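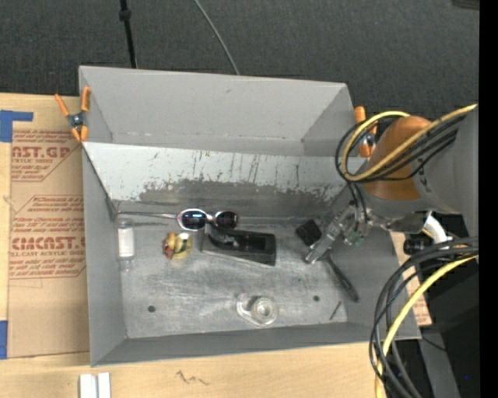 Muloncombe Fantasy Football League, preseason meeting, March

Okay, I'm on notes again, so if your name is spelled wrong, take it up with me. Present: Gudrun Lindholm (running it), Joar Engström, Siv Berge, Byung-chul Tak and me. Ivar Björklund called in from his car and dropped off twice.

We got going at 6:30. Last season's notes were approved after Joar had me fix the playoff score. He lost by 4, not by 14, and he would like that known.

Scoring. This took forever! Siv wants to go to half a point per catch. Byung-chul likes full point and says running backs are already overpaid for falling into the end zone. I was with Siv on this one (my whole team last year was backs who did nothing between touchdowns). Vote was four to two for half point. Joar asked if we could revisit it in a year and Gudrun said sure, put it in writing.

Waivers. We're switching to blind bidding, budget of 1,000 per team for the season. No zero bids. Ties go to whoever is lower in the standings. Ivar was for it, I think, he was breaking up pretty badly.

Injured reserve. We have 2 spots now and we're keeping 2. A player listed as questionable does NOT qualify, and yes, this is about Fluvura, which is Joar's team, and the three weeks he stashed a quarterback there. He took it well enough.

Trades. The Zellen and Halvorsen deal from last fall came up again. Gudrun ruled it stands. Review window goes from one day to two, and it takes four votes to block.

Draft. Still in August, exact date to come once Siv knows her work schedule. Snake order, 90 seconds a pick. Byung-chul will set up the online room. Passcode is 666 until he changes it, so please change it, Byung-chul.

To do: Gudrun to post the new rules, me to update the scoring page, Joar to send his half-point complaint.

Wrapped at 8:10.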